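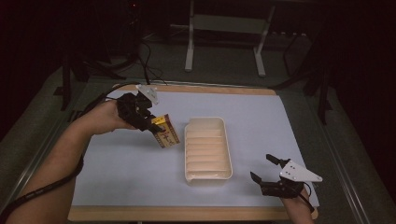

Who signs off the stage before the house opens?
The stage manager signs, after the head of each department has initialed the lines for that department. One missing initial holds the house.

Pre-Show Safety Checklist with Comments
Musical comedy, two acts, Nastbridge Playhouse
Revision 6

Scope

This checklist covers the stage, wings, fly floor, trap room, prop tables, quick-change booths, pit and front of house for the current musical. It applies to every public performance and to any rehearsal run at full speed with scenery moving. It doesn't cover load-in, focus or strike, which have their own sheets.

Marking: P for pass, F for fail, N for not applicable to this performance. A line marked F needs a comment and the initials of the person who will fix it. Comments printed under the lines are carried over from earlier performances and stay on the sheet until the stage manager removes them.

Section A. Stage floor and scenery

A1. Deck swept and damp mopped. No screws, staples, beads or hairpins.
P
Comment: Beads from the Act One ball costume were found downstage left at two checks. Wardrobe has restitched the hem. Keep looking.

A2. Deck joints flush. No edge high enough to catch a heel.
P

A3. Trap lid closed, locked and pinned. Walk test done with two people.
P
Comment: The lock indicator lamp on the trap is dim. Go by the pin, and treat the lamp as secondary. Lamp on order.

A4. Revolve track clear. One full turn in each direction at show speed, with an operator at the stop button.
P
Comment: Slight knock when turning counterclockwise past the upstage mark. Caster plate checked and bolts tightened. Knock still present but quieter. Log it if it gets louder.

A5. Staircase unit: brakes set, handrail tight, treads taped at the nosing.
F
Comment: Tape lifting on the third tread from the top. Replace before half hour. Replaced and rechecked, now P. Use the wide matte tape on this unit. The narrow roll doesn't hold on the painted nosing.

A6. Balcony unit: toe board in place, rear rail latched, maximum load sign legible from the ladder.
P
Comment: The limit is 300 kilograms including furniture. The bench stays on the unit for the whole of Act Two and is counted in that limit.

A7. Glow tape visible in blackout at all stair edges, trap corners and the pit lip.
P
Comment: Charge under work light before the blackout test. Pit lip tape was renewed in July.

Section B. Flying and rigging

B1. All line sets at their preset trims. Rope locks closed and safety rings on.
P

B2. Arbors visually checked for seated weights and spreader plates.
P

B3. Portrait drop runs full travel with no contact with the adjacent electric.
P
Comment: Clearance is tight at mid travel when the air handling is on full. Run this test with the fans at show setting. A test with the fans off doesn't count.

B4. Chandelier piece: both suspension cables and the separate safety cable checked at the top and bottom terminations.
P
Comment: Do not accept a check made from the deck. Bring the piece in to working height.

B5. Fly floor clear of loose tools. Hand tools on lanyards.
F
Comment: One adjustable wrench without a lanyard, removed to the shop. Rechecked, P. Same fault as the previous revision of this sheet. Department head to brief the crew again.

B6. Fly floor headset tested with the stage manager's desk and with the deck.
P

Section C. Electrics, haze and effects

C1. Dimmer room door closed, no storage inside, extinguisher in date.
P

C2. Floor cables in the wings under ramps or tied off above head height.
P
Comment: Stage left ramp shifts during the dinner scene changeover. Two more strips of tape added at the upstage end.

C3. Practical lamps on the dinner table and desk: plugs seated, shades clear of the bulbs.
P

C4. Haze machine on its tray, fluid at or above the lower mark, fan direction as drawn.
P
Comment: The unit is a Sakano. Use only the fluid listed on the maintenance card taped inside the rack door. Haze output for the graveyard number is set at 40 percent. Any change goes through the stage manager, as the pit has asked for notice.

C5. Smoke detection isolated for the stage zone only. Isolation logged with time on and time off.
P
Comment: House, lobby and dressing room zones stay live. Zone must be restored before the stage manager leaves the building.

C6. Blank-firing effect: handled under the weapons sheet. Check here only that the weapons sheet is complete and signed.
P

Section D. Properties

D1. Prop tables stage left and stage right laid out to the taped grid. Every space filled or accounted for.
P

D2. Breakaway glassware inspected. No chips or hairline cracks before use.
P
Comment: One goblet rejected and put in the waste bin in the prop room. Spares are down to a single box. Reorder from Upadhyay with the next supply run.

D3. Edible props: prepared the same day, covered, labeled with contents. Allergy list on the wall is current.
P
Comment: The list was updated after the cast change in the ensemble. Old copies taken down in both wings. If you find one, destroy it.

D4. Swords and canes: no burrs, tips rounded, grips tight.
P
Comment: Light burr on the second cane ferrule, filed smooth. P after rework.

D5. Fight call completed on stage at performance spacing, in show shoes.
P
Comment: Call is 48 minutes before curtain. Late arrivals don't join the fight. The cover version is used instead, and the change is announced over the backstage system.

Section E. Quick changes and wardrobe

The actor with the most changes passes through both booths several times in Act One. Treat these lines as critical.

E1. Booth floors dry, carpet squares taped on all four sides.
P

E2. Blue running lights working in both booths and on the crossover.
F
Comment: Stage right booth light out. Lamp changed, P. A spare lamp is now kept in the booth drawer.

E3. Costumes preset in running order, closures open, shoes facing out.
P

E4. Path from booth to entrance clear of scenery in its Act One storage position.
P
Comment: The dinner table is parked too close to the stage right path after the second scene. Floor mark moved upstage. Deck crew to park to the new mark, which is yellow. Old white mark to be painted out.

E5. Wigs and hats: pins covered, no loose wire. Tall hats tried under the balcony for headroom.
P

E6. Radio microphone packs secured in pouches. Cable slack taped so it can't snag on the corset hooks.
P

Section F. Pit

F1. Pit net fitted, all clips closed, no sag touching the music stands.
P
Comment: Two clips replaced at the conductor's end. Net manufacturer is Brernia. The inspection tag is sewn to the house left corner and should be read at each monthly check.

F2. Both exits from the pit clear to full width. Instrument cases stored in the trap room corridor only.
F
Comment: Case left across the house right exit. Moved, P. This line has failed before. Notice posted at the pit door.

F3. Stand lights working, cables dressed away from the walkway.
P

F4. Monitor showing the stage to the conductor, and the conductor to the stage, with no visible delay.
P

Section G. Front of house

G1. Exit signs lit and doors tested from the inside.
P

G2. Aisle lights working on both sides.
P
Comment: One aisle light flickers at low level. Acceptable for tonight – electrician to replace the driver on the next dark day.

G3. Wheelchair positions clear, companion seats fixed.
P

G4. Notices for haze and gunshot effects posted at the entrance and at the ticket desk.
P

G5. Actor entrance through the house left aisle: usher briefed, aisle held clear from the cue light until the door closes.
P
Comment: A patron's bag was in the aisle during the last performance. Ushers to walk the aisle again when the cue light goes on, including after intermission.

Section H. Release

H1. All F lines rechecked and changed to P, or the affected business cut for this performance.
P

H2. Cuts and substitutions announced to cast, crew and pit before the house opens.
N
Comment: No cuts for this performance.

H3. Intermission recheck assigned: A3, A6, C2, D2, E4 and F2.
P
Comment: A6 is new on the intermission list. The rear rail latch can be knocked open during the Act One finale when the ensemble exits through the unit. Check the latch by pulling on the rail – looking at it from below is not enough.

H4. House released to front of house staff. Time entered in the log.
P
Comment: Entered 7:28 p.m.

Open items carried to the next performance

A3, trap indicator lamp. Waiting for part.
A4, revolve knock. Monitor.
B5, lanyards. Crew briefing.
D2, breakaway goblets. Reorder.
E4, old white mark. Paint out.
G2, aisle light driver. Next dark day.

Completed sheets go in the red binder at the stage manager's desk. Copy of the open items to the production office by noon.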